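The Mailbox Key

I have been in the apartment on Dornitz Street since February and I only got into my mailbox last week. I'm writing down how it went because when I searched for help I found very little that matched my situation.

The building has 16 units and one bank of mailboxes in the lobby. The previous tenant moved out without leaving a mailbox key. The landlord had two for the front door and two for the apartment, all of which work fine. For the mailbox he said to ask the post office. The post office said the boxes belong to the building, so ask the landlord. I went back and forth like that twice.

In the meantime my mail was piling up in a box I couldn't open. I could see the edge of a magazine through the slot. My carrier eventually left a note on the door saying the box was full and she would be holding everything at the counter. The counter closes at 4:30 and I get off work at 5, so for a few weeks I was using my lunch break on it.

The post office clerk was helpful once I got the right one. She explained that in an older building with privately owned boxes, the owner is responsible for the lock. You can hire a locksmith yourself, but get the owner's permission in writing first. I emailed my landlord that night and he wrote back one word, "fine." I printed it.

I called two locksmiths. The first wanted $158 to come out and replace the lock, with parts extra. The second was Danuta Ostrowski, who has a shop over by the bus depot. She asked me to read her the number stamped on the face of the lock. It was 471. She said she could probably cut a key from that and I should stop by on Friday. She charged me $7.
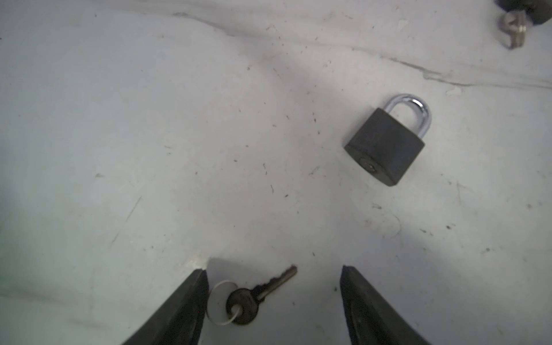
A small key on a split ring.

It stuck a little the first few times. Danuta had told me to expect that with an old lock and to use graphite powder, not oil, so I bought a tube at the hardware store and puffed some into the keyhole. It turns without a fight now.

Most of what was in there was for the last tenant. I wrote "not at this address" on all of it and handed it back. For me there was a water bill, a dentist reminder, a new bank card I had already reported missing, and a postcard from my friend Piret Pärn, who was on vacation when she wrote it and has been home for a month. I called her to say it came.

If you are moving into an older building, ask for the mailbox key when you sign the lease and try it in the lock before you hand over the deposit. I checked the faucets, the stove and every window, and never thought about the mail.

Next up is the storage locker in the basement. I don't have a key for that one either, and there is no number on the padlock. The landlord says it might be empty.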